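Term Two News from the Sondari Robotics Club

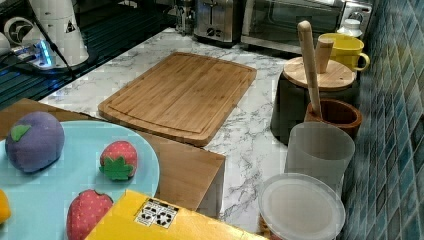 When the club voted back in April to take on a household chores project for the year, I'll admit a few of us parents pictured something with wheels that might push a broom. What the kids chose was the job of clearing up after a meal, and it has kept them (and me!) far busier than any broom would have. The first task on their list is moving things from a plate to a cutting board, one at a time, and they have settled on plush food for it – two strawberries with little pale seeds sewn or printed on, and a soft purple fruit that half the club calls a plum and the other half insists is an eggplant. The light blue plate was a popular pick as well, as the colours of the toys stand out nicely against it and the vision group says that makes their lives a good deal easier.

Merja Huttunen, who has looked after the programming group since the club began, has been getting the kids to write out each move in plain words before they touch the code. You would be amazed how long a discussion can go on over the word "beside"! Does it mean touching? Does it mean on the same surface? The younger members took this up with great enthusiasm, and their notes now fill 8 pages of the club binder, which you are very welcome to leaf through when you come by.

The older group has named its program Plukura, for reasons they have explained to me twice and I still couldn't tell you. Their aim is 100 practice runs before the showcase, with a short note written up after every one, including the ones that go wrong. I think the notes on the wrong ones make the better reading, and so does Merja, who has asked that everyone use full sentences and sign their initials.

Our showcase is on 15/10/2023 and families, neighbours and grandparents are all invited. If you can bring a plate of something to share – real food this time, please – let Merja know so we don't end up with nothing but squares and butter tarts again. We could also use a few spare extension cords for the afternoon, labelled with your name so they find their way home.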